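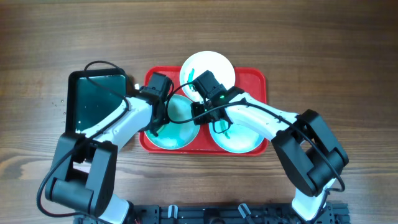
Fig. 4.1 Three plates on a red tray, wooden table.

Chapter 4
Crime news: from the police desk to the page

Start with the Midia depot theft. Small case, good case to learn on. In October 351 drums of solvent went missing from a yard rented by Ferkel, a haulage firm. Two men were held. One was let go the next morning. The other was charged, and from that point the rules on what you can print change.

Most students miss that point. Arrested, charged, convicted — three words, three stages, and papers mix them up every week. Learn them before anything else in this chapter. The glossary has them agian, with the dates of the law.
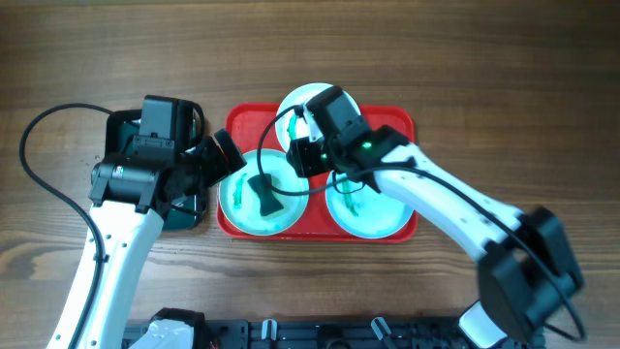 Then the numbers. Police said 400 drums at first, the owner said 351, the charge sheet said 351. One paper ran the first figure for days. Another said the drums belonged to Elix, who had only made the labels. Both had to print corrections, page 25, very small.

So: who told you, when, and did they see it themselves? Write it in the notebook. All of it, even the dull bits.
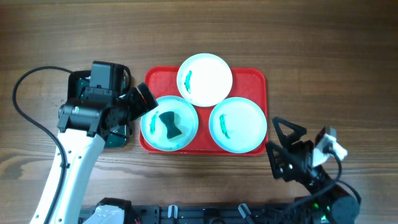

By Thérèse Grewal
2021-11-12

I covered the Sepúlveda hearings for the local paper, some 98 of them, mostly short. Adjournments, missing papers, a lot of corridor. The court list goes up early and it is often wrong. Check names with the clerk, spelling too. Ages. Street but not house number.

Exercises for this part are at the end of section 4.3. Do the first one before you read on, it wont take long.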